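Portes ouvertes Trarico à Wultton – vos retours ?

negash_e
J'y suis passée le 2023-03-22. Deux démos, sept minutes chacune, avec un bras à pince. La caméra du poignet était projetée au mur. Face à une paroi vert pâle pleine de petits trous, avec les reflets, je me demande ce que la machine comprend.
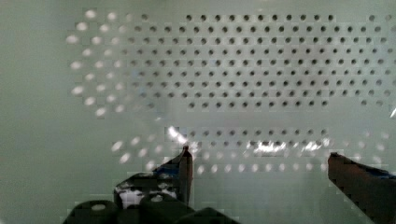

Gebretsadik
Les reflets, ça se règle avec l'éclairage. Moi c'est la répétabilité qui m'intéresse. Ils ont donné un chiffre ?

negash_e
Jusqu'à 80 % de prises réussies, d'après l'animateur. Je n'ai pas vérifié.

miruv_port
Pas convaincu. Sur une table préparée, tout le monde y arrive. À Miruvport en décembre, même discours, et personne pour parler du prix.

Yabsira Wako
Pas d'accord, la table était plutôt chargée – assiettes, bol, bouteille de ketchup couchée. Je vous mets ma photo.

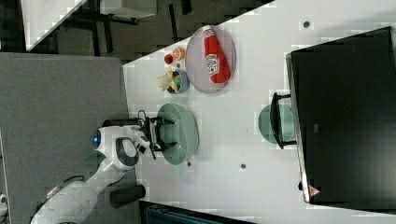
La pince au bord de l'assiette ovale, démo vaisselle.

miruv_port
Mouais. Une assiette, ça reste facile à saisir. Qu'ils essaient des verres.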